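카테고리: 장비 리뷰 > 청소·시설관리 자동화

화장실 청소 로봇 Vedora, 한 시즌 써 보고 내년 예산까지 짜 본 후기

숙소 객실 청소를 맡은 지 오래됐지만 로봇 견적서를 받아 본 건 올해가 처음이었습니다. 바닥 로봇은 이제 흔하니까 별 감흥이 없었는데, 세면대까지 닦는 팔 달린 모델이 임대로 풀렸다는 얘기를 듣고는 그날 바로 전화를 걸었어요.

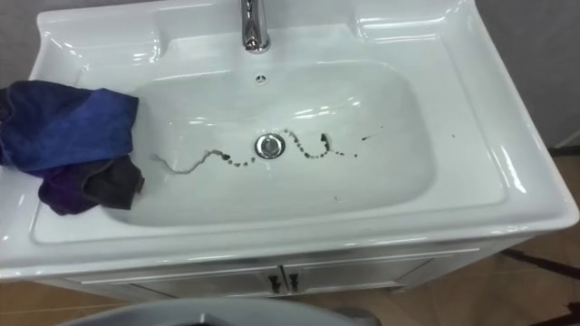

상담받고 계약서에 도장 찍기까지 2주가 걸렸고, 그 사이에 비교표를 세 번이나 갈아엎었습니다. 처음 표에는 월 임대료만 적었는데 그걸로는 판단이 안 되더라고요. 두 번째 표에는 소모품을 넣었고, 세 번째 표에는 우리 직원들이 로봇 옆에서 쓰는 시간까지 넣었습니다. 지금 이 글은 세 번째 표를 기준으로 씁니다.

후보는 둘이었습니다. Vedora는 이동 베이스에 팔이 하나 달린 임대형이고, Inero는 구매형입니다. Inero 쪽이 마감도 좋고 팔 움직임도 부드러워서 시연 때 다들 눈이 반짝반짝했어요. 그런데 우리처럼 객실이 층마다 나뉘어 있고 문턱 높이가 제각각인 건물에서는 일단 빌려서 굴려 보는 편이 마음 편했습니다. 결국 Vedora로 갔고, 그 결정은 지금도 마음에 듭니다!

먼저 제일 좋았던 것부터. 세면대 안쪽을 정말 잘 닦습니다. 저는 네모난 볼 바닥의 모서리, 그러니까 경사면이 바닥으로 꺾이는 부분을 제일 걱정했거든요. 사람도 급하면 배수구 둘레만 한 바퀴 돌리고 넘어가는 자리인데, Vedora는 벽면을 따라 내려오면서 한 번, 바닥을 가로지르면서 한 번, 이렇게 경로를 겹쳐서 갑니다. 도입 첫 주에 일부러 까다로운 시험을 해 봤어요. 흰 도기 볼 바닥에 검은 액체를 구불구불하게, 배수구 왼쪽에서 오른쪽까지 길게 흘려 놓고 닦게 하는 겁니다. 배수구 왼쪽은 가는 선이 점점 굵어지다가 방울로 이어지고, 오른쪽은 언덕처럼 올라갔다 내려와서 점점이 끝나는 모양이 됐는데, 이렇게 굵기가 들쭉날쭉한 얼룩이 시험용으로 딱 좋습니다. 굵은 줄만 지우고 작은 점을 남기는 기계가 많으니까요. 앞쪽 경사면에 찍힌 흐린 자국 같은 것도 꼭 확인해 보세요. 저희는 같은 시험을 객실을 바꿔 가며 계속했고, 100점 만점으로 점수를 매겼더니 마지막 주 평균이 90점이었습니다. 채점은 야간조 Zinhle Magagula 씨가 했는데 이분이 점수가 짜기로 유명해서 저는 이 숫자를 꽤 믿습니다.

수전 밑동은 조금 아쉽습니다. 크롬이 번쩍거리면 카메라가 거리를 잘못 읽는지 팔이 머뭇머뭇하다가 넓게 돌아가 버려요. 욕실 조명을 한 단계 낮추면 나아지긴 합니다. 배수구 마개도 크롬이라 비슷할 줄 알았는데 거긴 의외로 문제가 없었고요. 오버플로 구멍 둘레는 사람이 면봉으로 마무리하는 걸로 정했습니다. 이건 기계 탓을 하기도 미안한 자리라서요.

예산 얘기로 넘어가면, 저희가 제일 크게 틀린 항목이 천이었습니다. 네, 걸레요. 본체 임대료는 계약서에 딱 나오니까 틀릴 일이 없는데 극세사 천은 생각보다 훨씬 빨리 없어집니다. 저희는 밝은 파란색을 볼 안쪽, 짙은 보라색을 볼 바깥과 하부장 문짝, 이렇게 색으로 나눠 씁니다. 둘이 섞이면 그날 세탁은 전부 다시예요. 처음엔 30장을 주문하고 넉넉하다고 생각했는데 세탁 주기를 따라가지 못해서 금방 추가했습니다. 세탁실 건조기 용량을 먼저 보고 수량을 정하시길 권합니다. 천은 Watkins 걸 쓰고 있고, 두께가 일정해서 로봇이 집을 때 실패가 적었어요. 싼 걸로 바꿔 봤다가 한 장 집으라고 하면 두 장씩 딸려 올라와서 바로 되돌렸습니다.

두 번째로 빠뜨린 항목은 공간 측정입니다. 하부장 앞에 변기가 바짝 붙어 있는 욕실은 베이스가 들어갈 자리가 안 나옵니다. 도면으로는 여유가 있어 보였는데, 뚜껑이 앞으로 나온 둥근 부분까지는 도면에 없더라고요. 줄자 들고 객실마다 직접 재는 데 사람 손이 제법 들었고, 그 인건비도 도입 비용에 넣어야 맞습니다. 잴 때는 변기 뚜껑을 닫은 상태와 연 상태를 둘 다 적어 두세요. 저희는 닫은 상태만 적었다가 한 층을 다시 돌았습니다. 바닥재도 같이 적으면 좋아요. 나뭇결 바닥은 널 사이 이음매나 몰딩 띠가 지나가는 데서 바퀴가 살짝 덜컹하는데, 주행은 되지만 그때 팔을 뻗고 있으면 안전 정지가 걸립니다. 설정에서 '이동 중 팔 접기'를 켜면 해결됩니다. 왜 기본값이 꺼짐인지는 저도 모르겠습니다만.

세 번째는 교육 시간. 기계 조작은 금방 익히는데 (버튼이 몇 개 없어요) 어느 방을 로봇한테 맡기고 어느 방을 사람이 들어갈지 나누는 감각은 시간이 걸립니다. 저희는 Harley라는 일정 관리 프로그램에 객실 상태를 넣어 자동으로 배정하게 했는데, 연동비가 따로 붙습니다. 견적서 맨 뒷장에 작게 있으니 꼭 찾아보세요. 그래도 써 보니 이건 돈값을 합니다. 아침에 출근해서 배정표가 이미 떠 있는 걸 보는 기분, 정말 좋습니다.

소음은 조용한 편입니다. 옆방에 손님이 계셔도 민원이 없었고, 오히려 복도에서 마주친 아이들이 따라다녀서 그게 더 신경 쓰였어요. 배터리는 오전 작업을 한 번에 끝내기엔 살짝 모자라서 점심때 충전을 넣어 동선을 짰습니다. 충전대는 비품실 말고 엘리베이터 가까운 곳에 두세요. 왕복하느라 쓰는 배터리가 은근히 아깝습니다.

고객센터는 금요일 오후에 연결이 잘 안 되는 것만 빼면 친절합니다. 집게 패드 교체도 전화로 설명 듣고 저희가 직접 했습니다. 육각렌치 하나면 되고, 패드는 예비로 한 벌 갖춰 두는 게 속 편해요.

내년 계획은 이렇습니다. 한 대를 더 빌려서 층을 나누고, 욕실 구조가 좁은 객실은 당분간 사람이 맡습니다. 구매 전환은 10월에 임대 조건이 갱신될 때 다시 계산해 보려고요. 전환하면 그동안 낸 임대료 일부를 빼 준다는데 비율을 아직 문서로 못 받았습니다. 받으면 이 글 아래에 덧붙이겠습니다. Inero도 그때 한 번 더 시연을 부를 생각이고, 이번엔 시연장 말고 우리 객실에서, 그 검은 얼룩 시험부터 시킬 겁니다.

별점은 다섯 개 중에 네 개 반. 반 개는 수전 밑동 때문에 뺐습니다. 업데이트로 그 부분만 고쳐지면 바로 채워 넣을게요. 비교표 양식이 필요하신 분은 댓글 남겨 주세요. 숫자만 지우고 빈 양식으로 보내 드리겠습니다.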